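Ticket 3942: suture practice, knots and thread tails
Opened by: Corey Henare
Location: Rutherford skills room, bench 14
Status: Open

Dark thread from the Jamano packs, interrupted stitches. Tails are being left too long on the lower knots and they end up crossing each other on the tissue. Trainees then pick up the wrong strand when they start the next stitch. Top knots trimmed short, no complaint there.

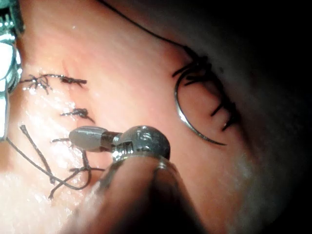

Tried so far: shorter starting length, around 14 cm. Helped with the tangling but two people ran out of thread before the last throw. Went back to the old length.

Update, Sylvain Lecomte, 2:20 pm
Please trim after every knot and clear the loose ends before placing the next one. Also check glare on the tissue, dab with gauze if the thread is hard to follow. Drerkgate order for more packs is in, due December. Leaving this open until the next group has been through.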